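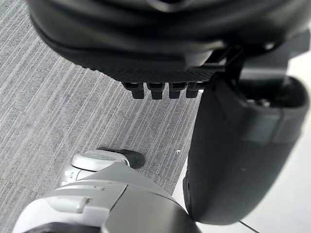 Eckhard Reuter wrote that the wrist view looks fine to him and that he would check the teleop link first. In his experience, when the arm trails the leader handle like this, the demos come out useless even if every file saves.

**Status:** open
**Component:** Rekska teleop, wrist stream
**Reported:** 2026-04-28

**Problem**

Recorded demos stop early. The operator drives the arm by remote control, and the log ends before the gripper opens. Hand-guided demos on the same arm record to the end.

**Log**

1. Checked the link as Eckhard suggested. Delay was 62 ms on the bench network and 115 ms through the Tiedemann switch. Moved the leader to the bench network. The arm follows better, but demos still stop early.
2. Compared three short files. All end at frame 3,718, whatever the task.
3. Replayed one of them at half speed. Joint positions match the video up to the last frame, so the data we do have is usable.
4. Found a buffer limit in the Ellov recorder config. It was set to 200 MB and applies to remote sessions only. Hand guiding uses a different profile with no limit.
5. Raised the limit and restarted the recorder. Two new remote demos ran through gripper open and saved complete.

**Still to do**

- Re-record the short demos. Do not pad them.
- Ask Piris if the recorder can show a warning when the buffer fills. Right now it stops with no message.
- Eckhard wants the switch replaced before the May sessions. Separate ticket.

Leaving this open until the re-recorded set is in.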